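Subject: [Nondstead-Members] Re: Storage rooms and the laundry service after May

The Housing Office of Nondstead Residences thanks all members who wrote in response to the notice of January 18, 2019. The replies below concern the McKinnon building only.

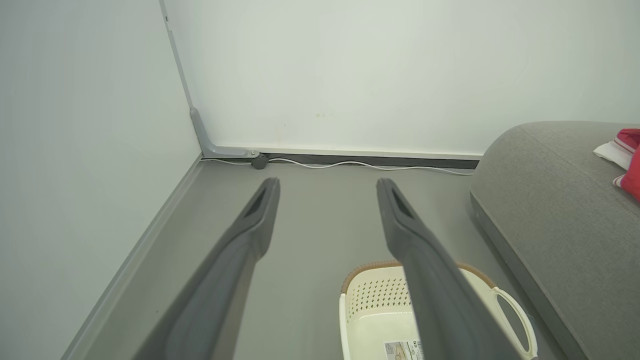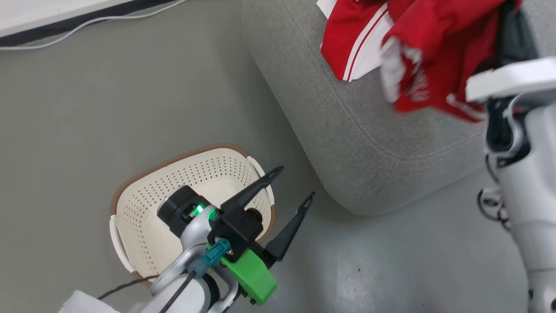 > Our floor was told that the Plomura contract will end and that
> residents must clear the storage rooms. Does this apply to rooms
> already paid for through the summer? And will the key deposit be
> returned or moved to the new contract?

Rooms paid for in advance may be kept until the paid period ends. No resident will be asked to leave a room early. Key deposits will be moved to the new contract with Fisirero unless a refund is requested in writing.

Requests should be sent to Box 1732 and must state the room number and the name on the lease. Refunds are issued within 12 working days. Residents of Room 1219 and the rooms next to it will receive a separate letter regarding the change of locks.

The full terms are kept at the front desk under file number 3250. Further questions may be sent to this list.

Housing Office
Nondstead Residences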